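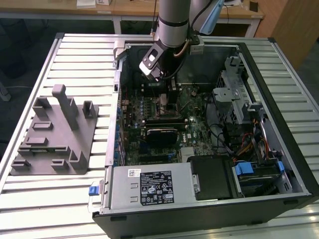 Figure 1. The tower on its side with the side panel removed. The power supply is the grey unit along the lower part of the case.

Taking Apart a Desktop Computer: Parts, Weights and Reuse
Group report by Sunita Garg, Mawuli Aidoo and Sigrún Vigfúsdóttir
Supervisor: Abena Amoah
Submitted January 9, 2019

1. Introduction

Our group was asked to choose a household or office product, look at how it is put together and say how much of it could be used again. We chose a desktop computer. The college had retired a batch of them and Dede Tsikata in the stores let us have one. The rest went to Droltex for recycling in the usual way.

We wanted to know which parts can be removed without damage, and what share of the weight is steel. We did not test whether the parts still worked.

2. Layout of the case

The tower was laid on its side for all of the work so that the motherboard faced up. The board is green and has the DELL name printed on it in white. It takes up the middle of the case. The drive cage stands on the right and is made of grey metal with holes in it. The cables from the power supply are bundled beside the cage and they are in the way of almost everything, so we recommend dealing with them early.

Several parts that are meant to be released have blue plastic on them. There is a blue tab at the left end of the power supply and more blue plastic at the drive bay. We found this helpful, and Sigrún could tell where to start before we had read the Skalton service notes.

3. Method

Parts were weighed on the lab scale and written in a table by type. We used one screwdriver and a plastic tray with a lid for the screws. Cables were labelled with tape before they were unplugged. The whole job took 70 minutes, not counting the weighing.
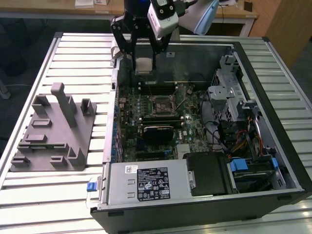 Figure 2. The motherboard with the processor socket empty. The metal retention frame and lever are near the middle of the board.

The processor socket needs care. The lever has to be fully raised before the frame will open, and the contacts underneath should not be touched. The memory slots are near the back panel and gave us no trouble.

4. Results

The steel parts of the case came to 2,730 g. The cables came to 292 g, which was more than Mawuli had guessed. Steel was the largest group by weight. The motherboard was weighed with its heatsink still on, so its figure in the table is too high and should be read with that in mind.

5. Problems

We lost 2 screws and left them out of the totals. We also forgot to set the scale back to zero after the first tray and had to weigh those parts again.

6. Further work

In March we plan to repeat the work on a Skeltov machine with a smaller case and compare the times.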